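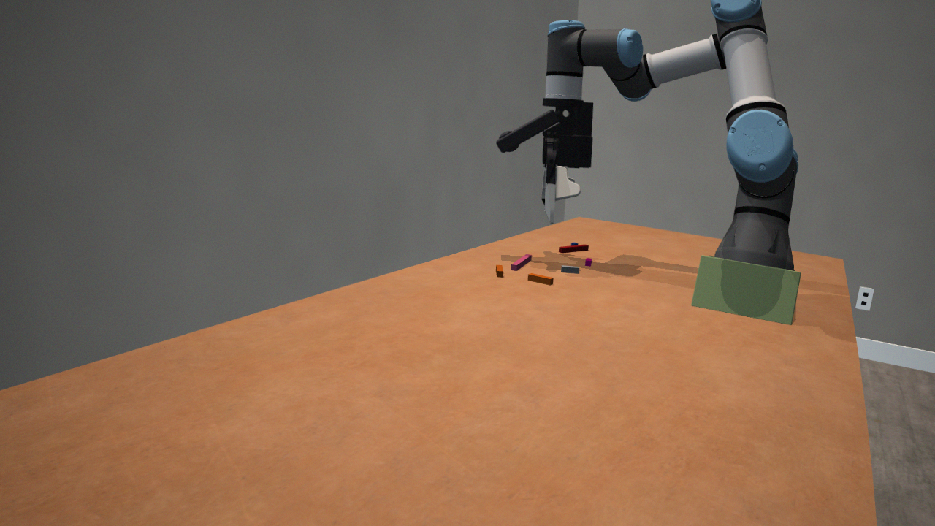 트로신(Trosine) 재단 담당자님께, 지섹(Ziseck) 언어교실 상반기 진행 보고 드려요. 지난번 보고서가 너무 딱딱해서 읽기 힘드셨다고 하셔서 이번에는 그냥 편지 쓰듯이 써 봅니다. 숫자 표는 따로 첨부했으니까 여기서는 교실이 어떻게 굴러가는지 위주로 적을게요.

먼저 등록부터요. 6월 말 기준으로 수강생이 127명이고 반은 11개입니다. 봄에 계획서를 낼 때만 해도 저녁반이 이렇게 빨리 찰 줄 몰랐어요. 특히 저녁 7시 반 초급 회화는 대기자 명단까지 생겨서 결국 같은 시간에 한 반을 더 열었습니다. 강의실이 모자라서 안쪽 작은 방을 쓰고 있는데, 의자를 다닥다닥 붙여 앉다 보니 오히려 짝 활동은 더 잘 돼요(에어컨은 좀 약합니다. 이건 하반기 예산에서 다시 말씀드릴게요!).

반면 오전반은 솔직히 아쉽습니다. 아이를 학교에 보내고 오시는 분들을 생각하고 10시에 시작하도록 잡았는데, 막상 열어 보니 9시 반을 원하는 분이 많더라고요. 끝나고 장도 보고 점심 준비도 하려면 30분이 꽤 크대요. 그래서 가을 학기부터는 시작 시간을 당기기로 했고, 강사 두 분께도 이미 양해를 구했습니다. 출석률도 저녁반보다 낮은데, 시간을 옮긴 뒤에 나아지는지 보고 다음 보고서에 적을게요.

배치고사 얘기도 해야겠네요. 계획서에 적었던 대로 3월부터 하스터(Haster)를 쓰기 시작했어요. 하스터는 저희가 강사들끼리 만든 배치고사 이름인데, 듣기 먼저 하고 그다음에 짧은 대화, 마지막에 한 문단 쓰기를 봅니다. 예전에는 문법 문제만 풀게 했더니 시험은 잘 보는데 말은 한마디도 못 하는 분이 중급반에 앉아 계시는 일이 종종 있었거든요. 지금은 학기 초에 반을 옮기는 분이 눈에 띄게 줄었어요. 다만 채점이 오래 걸립니다. 쓰기 채점을 강사 한 분이 거의 도맡고 있어서 그 부분은 나눠야 해요. 채점 기준표도 말이 좀 애매해서, 강사마다 '이해 가능한 문장'을 다르게 보더라고요. 여름 방학에 모여서 답안을 같이 읽으며 맞춰 보려고 합니다. 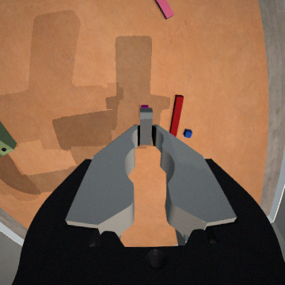 바이바 툼(Baiba Toom)은 제 초안을 읽고 나서, 채점 시간만 걱정할 게 아니라 수강생에게 결과를 돌려주는 방식부터 바꿔야 한다고 했습니다. 점수 하나만 알려 주면 다들 그 숫자만 기억하고, 자기가 듣기에서 막히는지 쓰기에서 막히는지는 모른 채 한 학기를 보낸다는 거예요. 듣고 보니 맞는 말이라 바로 결과지를 고치고 있습니다. 영역별로 한 줄씩, 쉬운 영어와 한국어를 같이 적는 식으로요. 양식이 다 되면 보내 드릴게요.

이제 제가 제일 자랑하고 싶은 케틀(Kettle)입니다! 지원금으로 시작한 영어책 읽기 모임이에요. 단계별 읽기책을 600권 들여놓았고, 등록한 수강생이면 누구나 빌려 갈 수 있어요. 처음에는 고전 축약본을 많이 샀는데 생각보다 안 나가고, 추리물이랑 요리 이야기책이 계속 대출 중입니다. 가장 쉬운 단계가 제일 먼저 동나서 하반기 구입분은 거기에 몰아주려고 해요. 모임은 수업이 끝난 뒤 같은 책을 읽은 사람끼리 앉아서 영어로 떠드는 게 전부인데, 수업 때 조용하던 분들이 여기서는 말이 정말 많아지세요. 결말이 마음에 안 든다고 한참 따지시는 분도 있고, 주인공이 왜 저 남자랑 결혼하느냐고 화를 내시는 분도 있고요. 틀린 문장이 쏟아져도 강사는 그 자리에서 고치지 않기로 했어요. 대신 자주 나온 표현을 적어 두었다가 다음 수업 첫머리에 잠깐 다룹니다.

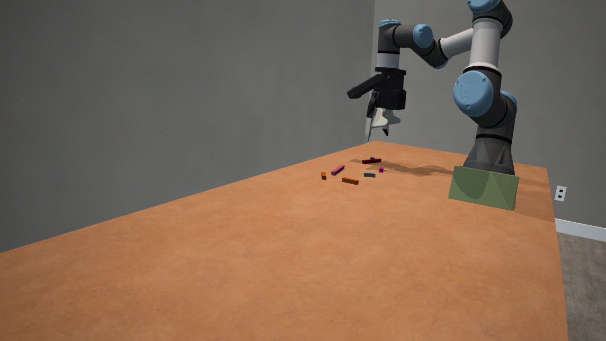
케틀에서 하나 걸리는 건 책 반납이에요. 공책에 손으로 이름을 적다 보니 글씨를 못 알아볼 때가 있고, 학기 중에 그만두신 분들 책은 연락이 닿아야 돌아옵니다. 대출 장부를 엑셀로 옮기는 중이고, 가을부터는 한 번에 세 권까지만 빌려 드리려고 해요. 보증금을 받자는 의견도 있었지만 저는 반대했습니다. 책 빌리는 데 문턱을 만들고 싶지 않아서요.

강사 쪽은 큰 변동이 없어요. 봄에 한 분이 이사로 그만두셨고 후임은 바로 구했습니다. 계획서에 있던 수업 참관은 절반쯤밖에 못 했어요. 저녁에 다들 수업이 겹치니까 서로 들어가 볼 시간이 안 나더라고요. 하반기에는 학기 중간에 보강 주간을 하나 두고 그때 몰아서 할 생각인데, 혹시 다른 지원 기관들은 이걸 어떻게 하는지 아시면 귀띔 부탁드려요.

돈 쓴 내역은 대체로 계획대로입니다. 책값은 다 썼고, 강사료는 저녁반이 늘어난 만큼 더 나갔고, 홍보비는 거의 그대로 남아 있어요. 전단지를 찍으려다가 대기자도 못 받는 판에 무슨 홍보냐 싶어서 미뤘거든요. 괜찮으시다면 남은 홍보비를 저녁반 강사료로 돌리고 싶습니다. 항목 변경 신청서는 첨부 파일 맨 뒤에 넣었어요.

하반기에 할 일은 오전반 시간 변경, 하스터 채점 기준 정리, 새 결과지, 그리고 쉬운 단계 책 추가 구입입니다. 가을 학기 첫 달에는 저녁 수업을 한번 보러 오세요. 케틀 모임은 저녁 9시에 시작하니까 조금 늦게 오셔도 괜찮습니다. 항목 변경 건은 7월 안에 답을 주시면 가을 강사 계약에 바로 반영할게요.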